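# Zolport glove kit for two-hand pickers: a review after one winter

We run one two-arm picking cell at Nonby, a practice store where the robot carries a shopping basket and takes vegetables from wooden bins. I look after the hardware and Arlindo Tavares writes the routines. In January we put the Zolport kit on it: two black fabric covers, cable clips, a wrist sleeve and a strap wrench. I paid for it out of the maintenance budget, so this is a customer's opinion.

Fitting the first hand took me 29 minutes, the second a good deal less. The instructions show a different wrist than ours. Take the hand to its open pose before you start and pull the cover on from the fingertips back. The clips are stiff, and I'd still leave more slack than the leaflet says. A cable that is tight at the wrist will pull on its connector each time the arm reaches across.

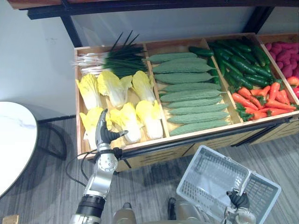

*Left hand at the napa cabbages, basket in the right. Note the cable loop at the left wrist.*

After any work on the hands we redo the reach check. Arlindo has the robot stop at each section of the stand with the basket held clear of the cabinet, and I look at clearance from the side. The covers add a little thickness at the palm. We moved the stop point at the carrots out by 6 mm and left the others alone.
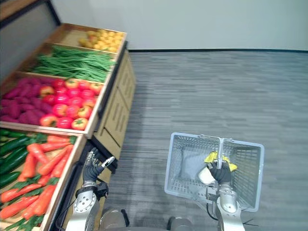

*Carrot end of the stand, left hand beside the bin, basket over the carpet.*

The basket handle is the hard part of the job for the right hand. Bare fingers used to slide along the bar when the load shifted. With the covers on, our grip setting came down three steps and the handle stays put. Releasing is slower, though. The fabric drags, and Arlindo had to add a short pause before the arm backs away. Fitriani Krishnan, who has the same kit on her cell at Wattimena, ended up adding one too.

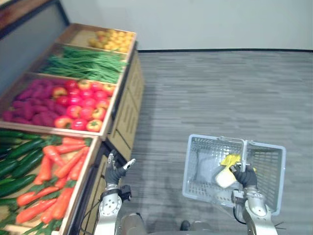
**Do the hands need recalibrating after a cover change?**
Run the open-close routine once and compare the finger positions with your last saved set. If they match, carry on. If one finger is off, reseat the cover before you touch any settings.

Wear shows up first where the fabric bends at the wrist. I look there every morning with a flashlight and go over the exposed fingertip joints with a dry brush. Lint gets into them from the carpet -- the kit does nothing for that.

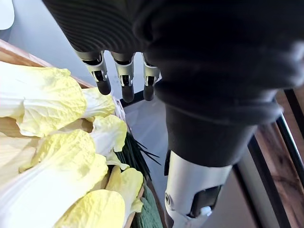 The sleeve folds when the wrist turns, and those folds are where our first one went thin. It lasted over 200 hours of running. I have since ordered spares from Arton, who sell the sleeve separately. Zolport will only sell you the full kit.

Good: the grip on the basket handle, the clips once they are on, the strap wrench. Bad: the leaflet, the slow release, the spares policy. I would buy it again for a cell that handles light goods.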